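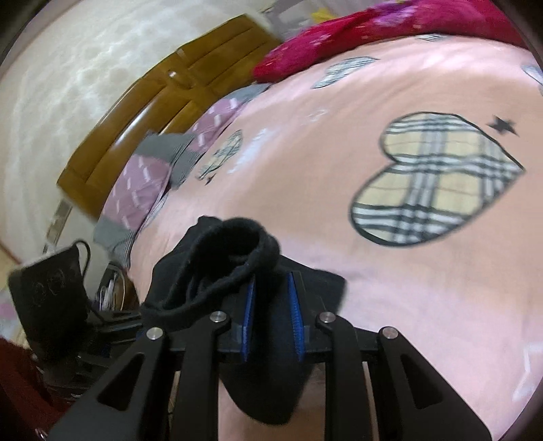
I bought the Lellitz drying rack in October, because my apartment has no balcony and the dryer in the basement is always busy. It cost 30 dollars in a small store on Rasden Street.

**Building it.** The paper shows only drawings, and drawing 6 is wrong: the short bars must go in before the feet. My neighbor Ghada Rawashdeh has the same model and she made the same mistake.

**Using it.** I wash on Sunday evening. One full load fits, if I put the socks on the low bars and the shirts on top. Thick socks need one more day than thin ones. The bars are smooth and leave no marks on wool.

**What I don't like.** The left wing goes down a little when I hang jeans on it. Also the feet are hard plastic and they slide on tile. I put felt under them.

My old rack from Gristholm was stronger, but too wide for the hallway. I give the Lellitz four stars of five, and I would buy it again at this price.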